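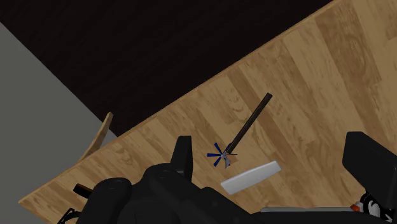 Ghazala Jafri

ok posting this before I forget it all. had my first ever reflexology appt this morning at Telosura in Broststead. thread i guess

was supposed to go in August, chickened out, rebooked twice. feet are a thing for me. hate anyone touching them

the woman I saw is Wulan Sitompul. she asked a LOT of questions first. sleep, jaw, what I do all day, old injuries. nearly 15 min of just talking and it didn't come out of my time

price for those asking - 75 for the hour. they do a block of 4 too but I didn't ask what that costs, sorry

I told her I'm ticklish to the point of kicking people. she said firm pressure, slow, say stop whenever. kicked zero people

left arch was awful. like pressing on a bruise. she backed off and came back to it later and it was diferent. no idea why, not going to pretend I do

someone asked did it fix the headaches. don't know!! it's been five hours. ask me next week

slept for the last bit. properly slept. woke myself up with a snore, she just carried on

parking is bad, do not try out front. go round to the lot behind Cabrera and walk thru

she said drink water, skip the gym tonight. skipping the gym I can manage

Evie - yes it's the same place your sister goes, no they dont do evenings anymore. last slot is 4

also no they didn't try to sell me anything. there's a shelf of foot balm by the door, I bought one myself like an idiot, smells of rosemary

booked again with Wulan for the 26th. will report back on the arch

right, got to get the kids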